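Tips for teaching table clearing: getting the software side right 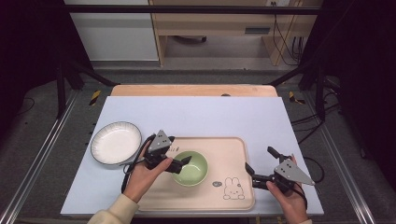 Most trouble with a table-clearing routine starts well before any training run. It starts with how the task was split up, what the files were called and which clock each stream was using. These are the habits we have settled on at Dramollow for plates, bowls and trays. They cost very little and save a lot of re-recording.

Write the task as one sentence first. "Move the bowl off the tray and on to the plate" is a task. "Tidy up" is three or four tasks, and the planner will need each one separately. Put the sentence in the episode's notes field word for word, and don't let two people write their own versions of it.

Check the clocks. Camera and gripper streams should be stamped by the same machine. If they can't be, open and close both grippers sharply at the start of every episode and line the streams up on that. Kyu-ri Myung wrote a small script for this, kept in the tools folder under the name Zorik. Run it before you label anything. If it reports a shift of more than 23 milliseconds, throw the episode out.

Pale crockery on a pale tray gives poor edges. Lock the exposure and the white balance in the camera settings, or the segmentation will wander every time a sleeve comes into view. A bowl whose rim is lost for a few frames can be filled in afterwards. A plate lost for a whole second usually can't.

Printed patterns confuse the detector. Ours kept finding a small extra object wherever a tray had a cartoon on it. The cure was to label the tray as a single item, drawing included, and add 12 examples with the tray turned to different angles.

Name the phases and keep to the names. We use reach, close, lift, carry, lower and open. Chae-won Hwang used to mark "approach" as well, but it overlapped with reach and the planner treated them as two steps with a pause between. If you inherit old labels, merge them in one go and save the result under a new version number.

For trays, tell the planner that both grippers share the load. Set the two heights as a single constraint – otherwise one side lifts first and whatever is on the tray slides. For a bowl, one gripper is enough, and the other should be given a parking position well clear of the rim.

Slow replay is worth the wait. Play new motions at quarter speed in the simulator, then at quarter speed on the table with a plastic bowl. Go to full speed only after that.

Keep logs small. Rotate them every 1,000 entries and copy the last one next to the episode, so the two are never parted.

Back up before changing the gripper calibration. The Pristdale settings from May were overwritten this way, and we had to measure everything again with a ruler.

Last updated 2020-11-08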